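My first month with warm compresses
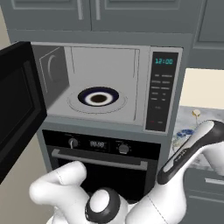 I had dry and heavy eyelids since over 8 months, and the skin doctor at the Vustar clinic told me that before we speak about any surgery or filler, I should calm the lids first. So now I put a warm compress on my eyes 4 minutes every evening. At home I have a gel mask from Karaki, which you warm up in the microwave, in the middle of the turntable, where also a small bowl or cup would stand. First I made it too long and the skin under my eyes became red for one day – please be careful with this, the skin there is very thin.

After the compress I clean the lashes and put a little cream from Drorkier, only on the bone, never on the lid. The tube is 100 ml and it will last me until summer, I think. My swelling in the morning is smaller, but the wrinkles are the same as before. In November I go again to the doctor and I will write what she says.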